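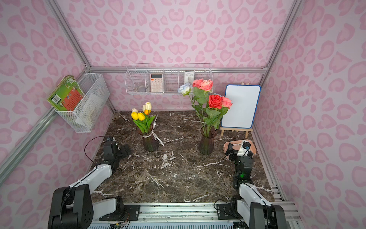
*Los dos brazos en el banco de pruebas de Flernen, con sus pinzas montadas. Mayo de 2024.*

Gerardo Caruso lleva tres semanas comparando pinzas y todavía no quiere decir cuál ganó. «Depende de lo que llames ganar», responde, y se sirve otro café. En Flernen, el taller donde trabaja, compiten dos modelos paralelos: la De Luca, que cuesta 1000 euros, y la Relamus, que sale por 400 y llega, según él, «con un manual traducido por alguien que estaba enfadado».

La prueba consiste en manipular flores. Caruso venía de hacer lo que hace todo el mundo, cubos y tornillos, y se aburría. «Un cubo no se queja. Le puedes apretar el doble de lo necesario y en la tabla sale como un éxito. Con un tallo, el exceso de fuerza te lo encuentras luego en la mesa.»

Cada pinza debe completar hasta 3000 agarres antes de que alguien en la casa firme una compra. La Relamus empezó bien y a mitad de camino le apareció una holgura en el dedo izquierdo. Caruso la describe con cariño, como quien habla de un coche viejo. «Cierra, se lo piensa, y vuelve a cerrar. Para cartón me vale. Para un clavel, hay que rezar un poco.»

De la De Luca le molesta otra cosa: el software. Hay que reiniciar el controlador cada vez que se cambia el límite de corriente, y él lo cambia mucho. Acabó sustituyéndolo por un Cindis que tenía en un cajón. ¿Mejoró? «Mejoré yo, que dejé de gritar.»
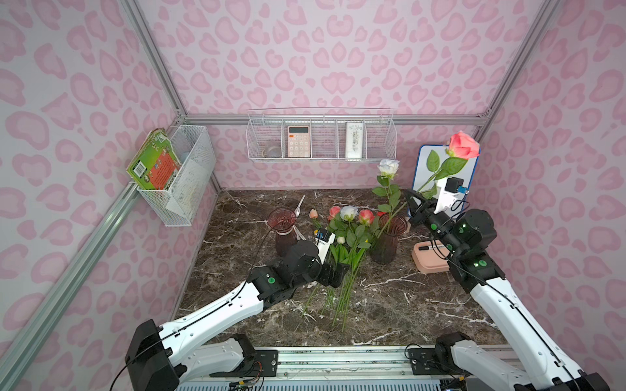 El agarre en grupo es donde más se separan las dos marcas, y también donde Caruso se pone menos diplomático. Una flor suelta la sujeta casi cualquiera, sostiene, si la cámara ve el tallo. Le interesa más el reparto de tareas: la pinza izquierda cerrada sobre un haz de tallos y la derecha con una sola rosa en alto, cada una con su camarita blanca encima. «Son dos problemas distintos y la gente los mete en la misma columna», protesta. «En el haz, los tallos de fuera te mienten sobre los de dentro.»

Sobre las cámaras de muñeca tiene menos quejas de las esperables. Probó a trabajar solo con la vista fija y duró una mañana. Probó después lo contrario, solo con las de muñeca, y duró algo más, aunque los brazos «andaban por ahí como quien busca las llaves con la linterna del móvil».

¿Y qué recomendará? Se resiste, mira la hoja de cálculo, la cierra. Al final admite que pedirá las De Luca para los brazos y una Relamus de repuesto, por si llega un proyecto con cajas. El informe va por la versión 2 y le falta el apartado de consumo, que piensa escribir en cuanto encuentre el vatímetro.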